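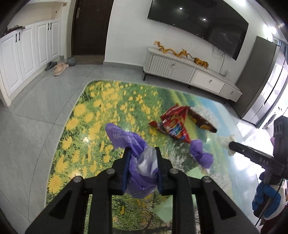 About Wumbei

Hi, I'm Piyumi Ranasinghe, and I run Wumbei with Graham Fairclough. We're a small company in Stornham that records people doing housework. Robot teams hire us to do it, and the service they hire is called Stodotier. If you're here from a search for "home manipulation data" then you know what I mean already, and if you're here because a neighbor told you we pay folks to tidy up, hello to you too, there's a section further down with your name on it.

The short version goes like this. You tell us which chore your robot is supposed to learn. We send people into real homes with a pair of hand-held grippers, one for each hand, and they do the chore over and over with those instead of their own fingers. You get the recordings, trimmed and labeled, along with notes on the runs that went wrong. Then you go off and train something with it, and a few weeks later you usually come back asking for the same chore with the curtains open.

How we started

Graham and I used to work for a company that made arms for packing lines. Good arms! Very reliable, as long as every box was the same box. Then we got a customer who wanted to pick up after a staff lunch, and our lovely arm met a candy wrapper and that was pretty much the end of the afternoon. A wrapper doesn't have a right way up. It squashes, it springs back, it shines in the light and it clings to the one next to it. We had a whole library of recordings of boxes and hardly a thing that would help with trash.

So we borrowed Graham's sister's apartment for a weekend and recorded ourselves clearing her coffee table. The first batch was awful. I kept covering the thing I was reaching for, and Graham went at everything like he was pulling weeds. But by the Sunday night we had some that looked usable, and the customer asked for more, and then a friend of theirs asked for more, and by October we'd both handed in our notice.

We've now recorded in 289 homes. I still do a session myself every couple of weeks, partly to keep my hand in and partly because I like seeing other people's kitchens.

What you get with Stodotier

There are 19 chores on the standard list, and we'll quote for others if you describe them. Table clearing is the one people order most. After that it's folding hand towels, then loading the dishwasher, then putting shoes in pairs by the door (don't laugh, it's harder than the dishwasher).

The smallest order is 100 runs of one chore, spread over several homes. The biggest we've done on one contract was 3,000, for Clalwood, who are building a cart-style helper for shared apartments and wanted nothing but trash, dishes and laundry. That one kept us busy for a good long while, and it's the reason we now have proper shelves.

Every order comes with:

The recordings, cut so each one starts with the grippers at rest and ends when the last thing is put down.

A line of plain text for every pick and every drop, written by a person who watched it.

A failure sheet. Drops, double grabs, second tries, all of it. Some customers throw this away and some order from us mostly to get it.

A sketch of each room showing where the furniture and the windows are.

A call with whoever ran your sessions. You can ask them anything you like.

Prices depend on the chore and the number of homes, so drop us a line and we'll work it out with you. We'd rather talk for ten minutes than send you a price list that doesn't fit.

A bit about clearing the table

I'm going to go on about this one, since it's where we started and it's still my favorite.

The rule in our sessions is that the table gets dressed the way a table really looks after a snack. Crumpled packets, twisted candy wrappers, a used-looking tissue, some of them touching each other. We don't space them out and we don't flatten them. Arif tosses them down and whatever lands, lands. Where the home has a shiny cover on the table or a busy print, we leave it on. Flowers and grass under a red packet are a lot more to look at than a plain gray bench, and your robot is going to meet a flowery table sooner or later, so it may as well meet one early.

Then the person picks up one thing at a time. We ask for a pinch that would hold if you walked across the room with it, and no scooping. Wrappers are tricky because so much of them sticks out past the pads – you can have hold of a corner and still have the rest flopping over the side of the jaw. We teach people to go for the thick part, where the plastic has bunched up. It takes most of them a morning to get the feel of it. Yiran got it in two tries and I've never quite forgiven her.

Next comes the bin, and this is the part buyers forget to ask for. Letting go of something light is a skill of its own. Soft plastic likes to stay on the pad. Open too high and it drifts, open too low and you're dragging the liner around with the jaws. We record the bin from wherever it normally sits in that home, on the floor, next to a chair leg or somebody's cushion or whatever else is living there. 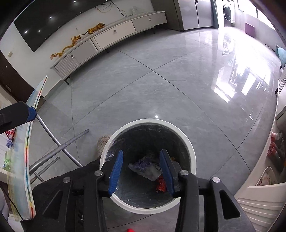

Jaws open over a lined bin on the floor.

We do ask homes for one thing, and that's to change as little as possible before we come. Leave the slippers by the door. Leave the ornaments on the TV cabinet. Gleaming floor tiles and bright windows are very welcome, because glare is a pain to deal with and your model may as well have seen some.

Who we are

Graham looks after the grippers and the computers. He replaces pads, chases loose screws, and has strong opinions on how a cable should run down your wrist. If a session has to stop for a fault you'll get an email from him that night with more detail in it than you wanted.

Baltasar Godoy does our sessions calendar and finds the homes. He spent years managing vacation rentals, so he can look at three phone snaps and tell you whether two people with their arms full will fit between the couch and the wall.

Arif Matubbar sets the rooms and runs most of the recording days. He also writes the room sketches, which have gotten fancier every year and now include houseplants.

Yiran Bai checks the recordings and writes the labels. She wrote our guide on what to call things, too. Is it a wrapper, a packet or a bag? Yiran has an answer, and it's in the guide, and we all stick to it now.

And there's me. I answer the phone, write the quotes and do the pages on this website, so if you've spotted a typo you know who to tell.

On top of the five of us we have a list of people who do the recording by the day. They're paid by the hour, breaks included, and never by the run. We tried paying by the run for one week in the early days. People got fast, and the recordings got sloppy, and Arif got grumpy, so we stopped.

Things we don't do

We don't build robots and we don't train models. We've been asked plenty of times and I'm flattered, but there are others who are much better at it.

We don't record anyone's face, and we don't record kids. Papers, mail and family photos get put away before we begin, and if something slips through Yiran cuts the whole run.

We don't sell one customer's recordings to another. If you pay for a set, it's yours. We do have a small sampler that we recorded at our own cost, covering table clearing and towels, and you're welcome to it for free if you want to see how our files look before you spend anything.

We don't promise your robot will be able to do the chore afterward. I wish I could! Some customers have told us they saw a big jump and one told us they saw nothing much until they went back and used the failure sheet. It depends on a lot of stuff at your end that we never see.

If you'd like us to record in your home

Great, we're always looking, and small places are every bit as useful as big ones. We pay a day rate for the home, we bring our own snacks to make a mess with, and we take the trash out when we leave. You can stay or go out, as you like. Pets need to be in another room (we had a cat sit in the middle of the table for most of one session and she could not be persuaded).

Baltasar will ask you for a few photos and a rough floor plan, and he'll call you back either way.

Getting in touch

Use the form on the contact page or just call the Stornham office. Mornings are best, as most of us are out on sessions after lunch. If you're writing about a new chore, tell us what your gripper looks like and how wide it opens, and Graham can let you know if ours is a close enough match.

Page last updated 2019-07-24 by Piyumi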